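Hevau issues revised folding guidance for knitwear and towels

7 Mar 2021

Hevau, the household textiles service, has published a revised edition of its guidance on folding and storing clothes and linen at home. The text replaces the version issued in December and changes the recommended method for heavier knitwear. It also adds a section on using the bed as a folding surface.

The guidance was compiled by Grethe Bergmann from 846 replies to a reader survey on laundry habits. Most of those replying said they had no table large enough to lay out an adult jumper with both sleeves extended, and used a bed instead. The earlier version assumed a hard, flat surface throughout, and several of its measurements did not carry over well to a mattress.

Under the new method, a jumper is laid out at full width before any fold is made. The collar points towards the head of the bed and the sleeves are drawn out to either side. Wrinkles across the chest and shoulders are smoothed by hand from the centre outwards. Lint can be picked off at this stage, and it shows most readily on dark colours.

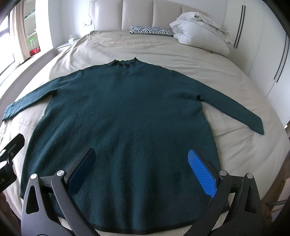
Should a jumper be folded face up or face down?
Face down gives a neater front panel once the folding is finished. Face up is easier for checking the knit for lint and pulled threads, so the guidance suggests starting face up and turning the garment over before the first fold.

The sleeves are then brought across the back, one over the other, and the body is folded in from each side. For thick yarns the number of cross folds has been cut to two. The previous edition gave three, which produced a compact bundle but left a hard crease across the middle of the garment after long storage. Thin knits may still be folded three times.

Bedding receives a short paragraph of its own. A cover pulled smooth gives a better result than a rumpled one, as ridges underneath push the lower edge of the garment out of line. Hevau advises straightening the bed before starting, and working from the side if the foot of the bed is out of reach. Ribbed edges should run straight, parallel to the side of the mattress, before the fabric is turned. Where a diagonal crease forms, the upper layer is lifted and laid down again. Pulling it straight stretches the knit. 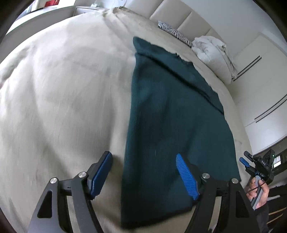
Readers of the Stendumance home pages were given the text in advance, and Eva wrote in to disagree with the advice on storage. She keeps her jumpers rolled in a deep drawer, has done so for 12 years, and finds that rolled knits come out with fewer marks than folded ones. She added that two folds make a bundle too wide for her shelves. Bergmann replied that rolling is acceptable for light knits, but that a heavy garment rolled tightly can lose its shape at the shoulders.

Towels are treated separately. Looped terry is bulky and does not hold a sharp edge, so the guidance asks for a loose first fold, followed by pressing with the flat of the hand to settle the layers. A woven border is less flexible than the pile beside it and tends to pull the fabric out of square. The border should be lined up first and the remainder of the towel adjusted to match. Cushions and pillows can stay at the head of the bed provided the working area is clear.

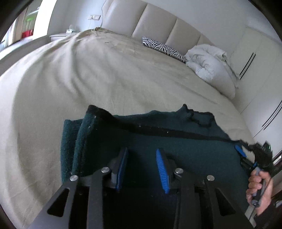

Availability and next edition

The guidance is free of charge and runs to two printed sheets, one for knitwear and one for towels and bed linen. Hevau has ordered 2393 copies for the first print run. They will be handed out at the Medrano laundry counters while stocks last, and a large-print version can be requested there.

A further section on fitted sheets is in preparation. Bergmann said the draft has been tested on single and double sizes, and that deep mattresses still need work. Comments on the present edition can be left at the counters in writing. Copies of the December version should be discarded, as the folding diagrams for knitwear no longer apply.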